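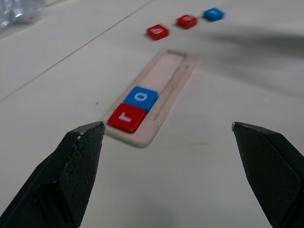
2. Before You Order

Contents Previous Next Glossary Index

Read this section before anyone signs a quote for a two-arm bench. Most of the trouble buyers report to us at Jistberg began on the purchase order, long before a crate was opened. The Swai planning sheet is a decent place to start, but it was written by people who sell arms, and you should read it that way.

2.1 Decide what the bench must do

1. Write the job down in one sentence. "Put the letter blocks in the tray so they spell the word" is a job. "Flexible handling" is a brochure.
2. List every object the grippers will have to hold, with its width, and send the list to the seller. Ask for the answer in writing.
3. Ask to watch the job done from the first block to the last, with no edits. A tray with two letters in it is a start on a word, and you should not pay for a whole one on the strength of it.
4. Ask who set out the blocks, and who puts them back between runs.

NOTE: A demo on the seller's table tells you about the seller's table. Bring your own parts if they will let you. If they won't, write that down too.

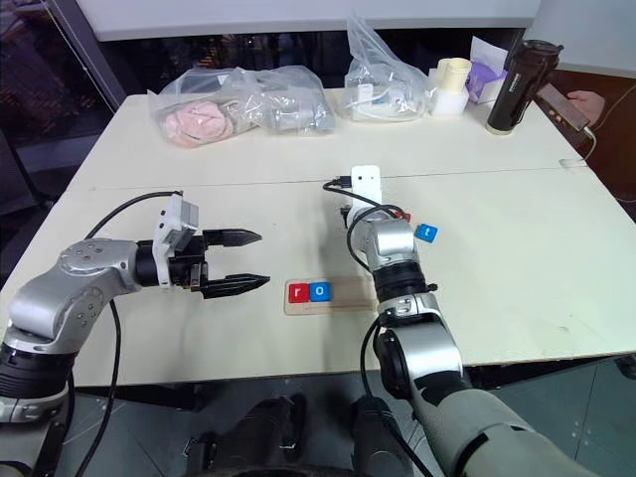

Page 8

2.2 Budget for what the quote leaves out

5. Price two of everything that touches the work. Gripper fingers wear, and a single spare won't cover a bench with two arms.
6. Add cables. We set aside $900 for cables, connectors and clips on our last bench and spent all of it. Look at how the cables run along each arm and over the joints, then ask what one replacement costs and how long it takes to arrive.
7. Measure the table. Both arms have to reach the work, and you still need somewhere to put bags, cups and whatever else ends up along the back. Joined tabletops are fine if the seam stays level.
8. Allow six weeks of staff time for set-up. The Bedavau quote allowed two. We have yet to meet the site that managed it.

CAUTION: Do not accept "training included" without a number of days and the name of the person coming.

CAUTION: Keep hands out of reach of both arms while power is on, and budget for a stop button at each side of the table. Some sellers list the second one as an option. Treat it as part of the price.
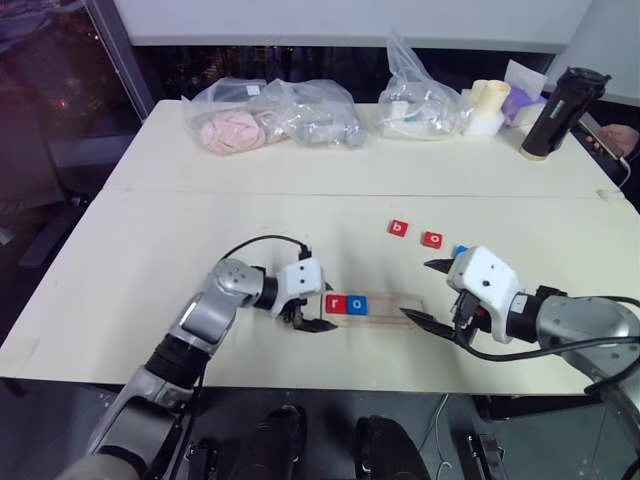 BREDAU, October 11, 2021 — Changes to this section since the January printing, by Wafula Mwaipopo:

Step 3 now asks for the whole job. The old wording said "a representative portion," and sellers were choosing the portion.

Step 6 used to give a percentage of the arm price. I took it out. It came from a sales slide, and I could not find anyone who had checked it against real invoices.

The payback table has been removed. It assumed a bench that ran all day without a person beside it. If a seller hands you a table like that, ask for the run log behind it, and hold back the final payment until you have seen one from your own site.

For floor loading and power, go to section 3.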